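4.2 What families do with the soft things

The diaries turned out to be far richer than we had dared to hope! The 109 households in Karholm and Wola sent back 1,244 entries on soft toys and the cloths that travel with them, and a great many ran past the space we had left for them, up the margin and onto the back of the page. We had asked only when an object was washed and by what method. Parents told us much more -- where it slept, who had tried to replace it, what it was called that month.

One pattern stands out at once. Toys and cloths were often treated as a single object. In 56 households the diary gave them a shared name, or wrote about them in the same sentence every time they came up. A cloth was a blanket at noon and a cape by dinner, and more than one toy bear was tucked in before the child was. We code these cases as "pairs" (Figure 3), and we think earlier work on comfort objects has missed them because its checklists offer one line per item.

Figure 3. Plush toy with white fur and a black patch, covered at the top by a white cloth.
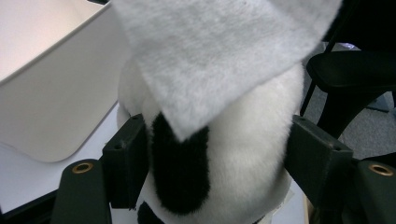

One mother in Wola objected to our word when we sent back the draft codes: to her son there was no pair at all, she wrote, only the one animal, and the cloth was "its outside." We have kept the code, but her note changed how we read the rest of the diaries. Washing the cloth alone was, in several homes, the most upsetting thing that could happen in a week, worse than washing the toy. One family took to washing the two together at night and said so with some pride.

Smell matters enormously here. Entries that mention smell are longer, warmer and more exact than almost anything else we received, and children's own words turn up in them again and again ("it smells like outside," "it smells like the shop"). Texture comes next. White cloths drew more comment than colored ones, mostly on how they aged: gray at a favorite corner, thin where it was held, rough after one cycle too many. Several parents kept a second cloth of the same kind in a drawer and found that the child could tell them apart by touch in the dark.

Figure 4. White cloth, with a dark fuzzy pad touching its lower part.
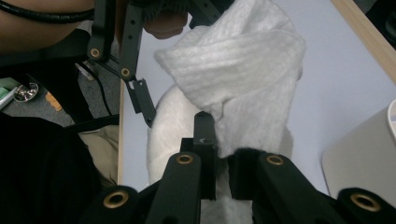 4.3 Spare objects and how they fail

The spare is a lovely problem. Families bought one in good faith, usually after a scare, and then had to decide whether to bring it into use or hide it. Where the two were swapped from the start, children mostly accepted both. Where the spare stayed hidden until it was needed, it was refused in nearly every diary that records the attempt. The Karholm families tried harder to age the spare beforehand, and a few slept with it themselves. We return to these efforts in Section 5, where the interview material lets us follow them over a longer period.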